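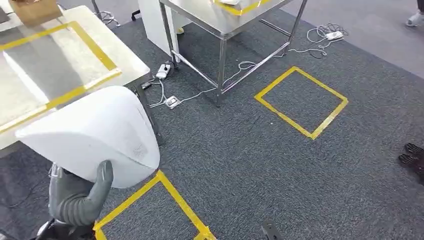
How many examples does a robot need before it can learn to move a part?
Depends on the part. For a simple pick and place we plan on a few hundred good runs, more if the part is big, light or slippery.

CISTACH OPENS SECOND ROUND OF GRALTER RECORDING

December. Cistach has started round two of Gralter, its collection of handling examples for robot learning. Round one closed with 2,086 recorded runs. After review 589 were set aside, mostly bad starts and missing labels. The rest went to training.

New this time: bigger parts, odd shapes, more starting positions. Tape squares on tables and floor so positions can be logged the same way every run. Target is roughly 2,000 more.

"We want the boring ones too," said Yi-an Ra, who heads recording at Cistach. "Slow grabs, second tries. If you only keep the pretty runs the system dosen't learn what to do when it's off by an inch."

Failed grasps stay in the set, marked as failed. Every run gets a start, a stop and a one line note. 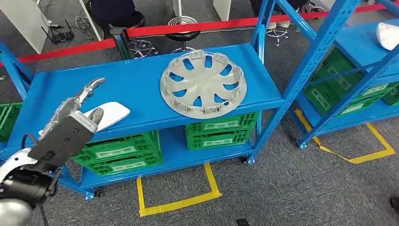 Category: Data Collection / Shelf Work

Shelf tasks are the second half of the round. Car-type parts, open shelving, crates below. 104 task scripts written so far, more comming. Partner Deligiannis is checking labels, Bekau handles storage and access.

First release to partners once review is done. Outside labs can ask for a sample pack now, small one, shelf tasks only.

Press questions: Cistach press desk, mornings best.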